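Re: [home-arms] Anyone tried the Cadow trial yet?
From: Lemlem Tefera
To: home-arms list

On the Cadow thread, Ejigu wrote:

> Has anybody on here had the Cadow tidy-up package for longer than a
> weekend? Wekance keeps emailing me about the 20-day trial and I can't
> tell from their page what it does once it's in a normal room. Mostly
> I want to know about drawers. And is the setup as bad as people say?

Hi Ejigu and all,

I've had it since March, so yes, well past a weekend! I took the trial and then kept going on the monthly plan, mostly out of stubbornness (and because I'd already moved the furniture).

Setup first. The guide from Wekance has 71 steps, and I'm not kidding. A lot of them are "press Next" but you still have to read them all, and step 19 is where I got stuck for a whole evening. It wants the arm's rest position saved before you pair the laptop, and it doesn't say so until later. Save it first and you'll be fine.

Then the drawers. You teach it one piece of furniture at a time, and I went with the end table in the den because the drawer is shallow and has a bar handle, which the gripper likes a lot better than knobs. I put my notes up on my Hellitau page with a picture, and I'll paste that part in so you don't have to go hunting.

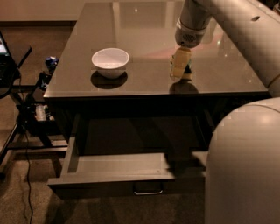 Page last changed: March, 7:20 pm

End table, small things. I've got the drawer pulled open and the little white bowl left up on top, and the arm has the yellow piece in its grip over the tabletop. My worry going in was the shiny finish. It throws back a reflection of everything, and I figured the arm would go chasing the wrong one. It did fumble a few times in the first week - low light seems to make it worse - but after I redid the table lesson it got a lot calmer. Bowls are still hit or miss for me. Small chunky things it handles great.

(End of paste.)

Would I pay for it again? For the drawer stuff, yes. For the "whole room" mode, not yet, it's slow and it stops to ask me things. If you do the trial, start with one table and leave the rest alone. Happy to send you my saved settings if you want them.

Lemlem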